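Descaling interval, revisited

In February I moved the kettle to a descaling schedule based on volume instead of dates. The old rule was once a month, which ignored how much water went through it. Some months I was away for two weeks, and other months Indrek Vanags was staying in the spare room and drinking tea at a rate I had not planned for.

The tap water in Dosthorpe is hard. I keep no lab equipment, so the test strips are the whole of my method. They change color in broad steps and I would not trust them past the nearest step. What they do show is that the filter jug drops the reading by one step when the cartridge is new and by nothing I can see after the second month.

The log is a sheet of paper taped inside the cupboard door. Each fill gets a tick. The kettle is always filled to the same line, so ticks convert to volume without any measuring. I descale at 21 ticks per row, 2 rows, then start a new sheet.

Procedure:

Fill to the halfway line with cold water.
Add two level spoons of citric acid.
Heat until it just starts to move, then switch off.
Leave for half an hour with the lid up.
Pour out, rinse three times, boil once and discard.

Vinegar also works. It needs longer and the smell stays in the kitchen until the next morning. Vaida Paju uses it anyway and rinses five times, which seems to me to cancel out the price difference.

One thing I got wrong at first was letting the acid solution come to a full boil. It foams over the spout. Below a boil the scale comes off at nearly the same speed and the base stays dry.

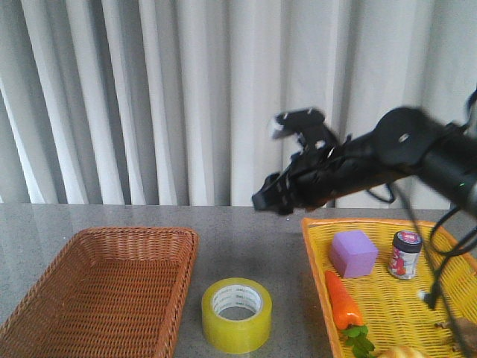
The spout filter should be done separately. Mine lifts out with a thumb and goes in a cup with a pinch of the same acid. If it is left in place, flakes collect behind it and come out in the first pour after cleaning, so the rinse has to be repeated.

I have not found a difference in boil time before and after descaling that I could defend. The timer on the stove counts in whole minutes and the kettle takes four either way. The sound is different, lower and more even when the base is clean.

Next sheet starts tomorrow. I am going to try three rows and see what the base looks like.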